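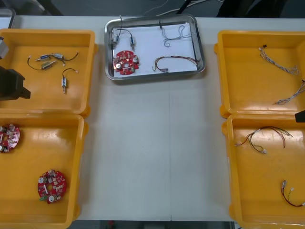 Bench 5, Floltov repair depot. Actuators and boards, sorting in progress.

The Inventory at Floltov

The discrepancy was one unit. Trygve Lindqvist found it on line 19 of the receiving sheet, between a reel of black wire and a carton of connectors. Grinari had shipped 3000 actuators in January. The shelf record gave 2999.

He wrote the difference in the margin and went down to the bench.

Parts were sorted there into yellow trays, actuators in one and round red boards in another. A steel tray lined with white paper was kept for items that had to be checked together. The paper was changed at the end of each shift and the old sheet was signed, folded and filed. Lindqvist had written that procedure. He had never asked for one of the sheets back.

He asked now. Svend Oddsson brought the folder and stood by while he read.

"Patport wants the count closed," Lindqvist said.

"Patport wants a number," said Oddsson. "You can give them one."

The sheets carried small gray rings where cylinders had stood on end. Lindqvist laid a steel rule across them. Most of the rings matched the Grinari part. On the sheet dated 9/13/23, one was smaller by the width of a pencil line.

"This is a Nordin," he said.

"Nordin closed."

"Before or after this sheet?"

Oddsson did not answer. He took the rule, measured the ring himself and put the rule back parallel to the edge of the bench. 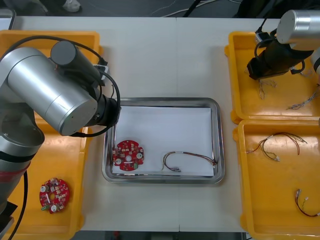
Line 20

There was no line 20 on the receiving sheet. Lindqvist ruled one in by hand. Under description he wrote: actuator, Nordin, used. Under quantity he wrote 1. The column for source he left open.

"Where is it?" he asked.

"In a board assembly. It went out with the others." Oddsson closed the folder. "My father wound the coils at Nordin. I had one left. We were short by one part and the truck was at the dock."

"And the Grinari unit?"

"It came in cracked. I threw it away."

Lindqvist considered the form. Scrap required a tag, and a tag required a part. He filled in the source column with Oddsson's name and initialed it. Then he corrected the margin, sent the count to Patport and asked for a clean sheet of paper for the tray.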